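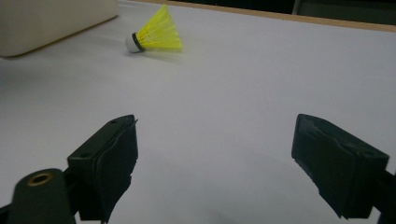
The Winter Game in Trultow

The church hall in Trultow has been double-booked every winter since the mill closed. Badminton gets it two nights a week, the quilters get it for one, and the rest goes to whoever asks first. The ceiling is too low for a proper clear, so players here have learned to hit flat and fast.

Kohei Shimada moved to town 12 years ago to work at the Pruitt seed warehouse. He had played in high school and went looking for a club. What he found was a net in a closet and five people who met when the furnace was working. The club now has 813 dollars in the bank and a waiting list for court time.

Most of the members play with nylon shuttles. Feather ones fly better, and a few of the older players still bring their own for matches, but a hard game can wreck one in minutes. Nylon drops less steeply at the end of a long shot, and people who switch back and forth complain about their timing for a week.

"You stop noticing," Shimada says. "Then you go play in Trestura with feathers and you miss everything."

Trestura is the nearest town with a real gym, up to five courts when the bleachers are pushed back. The two clubs play each other every June, and Trultow has won twice. Afterward both teams go to Fika, the coffee shop across from the gym, which stays open late for them.

The hall roof is due to be replaced this year. Members have asked whether the ceiling could be raised at the same time – the beams are sound and there is space above the panels. The church has asked for a second estimate. Until then the lights stay where they are, and a lob still costs you the point.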